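3. Recording at Home with Hand-Held Grippers

3.1 Setting and Build

The Putholm grippers were built in the shared workshop at Jekavness and then taken out to ordinary homes. Most of the assembly was done on a single bench, with hand tools and a small printer, and no part of the build required equipment that a well-kept home workshop would lack. The design brief, agreed in October, asked for a tool that a person with no training in robotics could pick up, hold by the grip and use on household cloth within one Wednesday evening. Cloth was chosen as the first subject of study. Rigid items such as mugs and boxes had been covered in earlier work under the Bamov project, and the members of the workshop wished to know how far the same approach could be carried over to garments and bedding.

A gripper of this kind is moved by the person and not by a motor at the shoulder or wrist. The opening and closing of the fingers is recorded together with the view from a wide camera fixed near the hand. The resulting records are later used to teach a fixed arm, named Bogdan in this paper, which remains in the workshop. It follows that whatever the hand-held camera fails to record is also lost to the arm. For this reason the placing of the camera received more attention during the build than any other matter, and three mounting positions were tried before one was settled upon.

The final mount looks forward along the fingers. It leaves the linkages in view at the bottom of the image and takes in a good part of the room beyond. The wide lens bends straight edges, so that a headboard or a wardrobe door is recorded as a curve. No correction is applied at the time of recording. The distortion is the same from one record to the next, and the training software used at Jekavness accepts the images in their original form.

The bedroom task uses a single garment laid on a made bed. The person stands beside or at the foot of the bed and works on the garment at arm's length. The bed is a demanding surface in comparison with a bench top. It gives way under pressure, its cover may be drawn along with the garment, and a patterned cover presents many edges that do not belong to the item being handled. With the striped bedspread used in this part of the work, the bands of yellow, slate-blue and pale lavender provide strong contrast against a black garment, while the folds within the garment itself remain hard to make out.
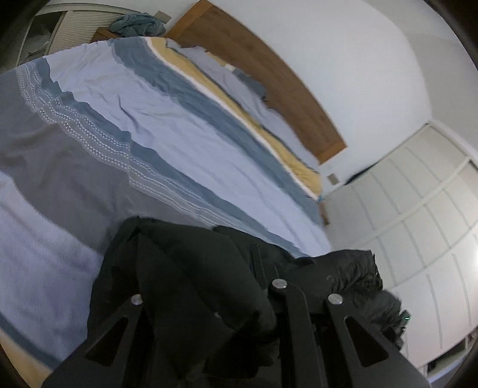
3.2 Fingers and Linkages

Each finger is carried on a linkage of flat bars joined by round metal pins. The outer supports are cut away to save weight, and the cut-outs were enlarged once during the build after users reported tired wrists. The pads are mounted on stiff backing plates and are replaced when their faces become smooth. A worn pad slides over thin cloth and encourages the user to press harder, and that habit is then passed on to the arm through the records.

The width of the opening was a matter of some debate. A narrow opening is easier to judge when picking up a single layer of cloth. A wide opening allows the fingers to be set down on either side of a fold and brought together, so that the fold is gathered between them. The second method was preferred by most users when the cloth lay on a mattress, and the stops on the linkage were moved outwards to allow for it. Users who favoured the first method were still able to work by closing the fingers part of the way before lowering them.

Work on garments commonly calls for two hands. One gripper may hold a hem or shoulder in place as the other draws the cloth across, and each then appears in the other's view. This was accepted as a normal condition of the task. Figure 1 gives a view taken with the fingers held widely open, with the second gripper reaching towards the black garment from the left.
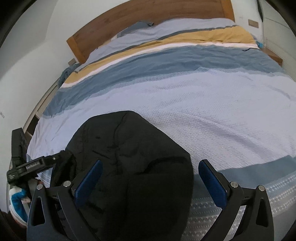 Figure 1. View from a hand-held gripper over the bed, fingers open, with a second gripper at the left edge of the garment.

3.3 Keeping and Sorting of Records

The Jekavness store holds 4,000 records of cloth handling. Every record is kept whole, including any pauses and failed grasps, and is marked with the type of item and the surface on which it lay. Records in which the garment leaves the view are set aside and are not used for training. Bedding is marked separately from garments even where both move in the same record, as the arm must learn to leave the cover alone.

Sorting is carried out by hand. Two members view each record independently and any disagreement is settled by a third. The most frequent disagreement concerns the point at which a grasp on dark cloth begins, and in such cases the position of the fingers is taken as the guide.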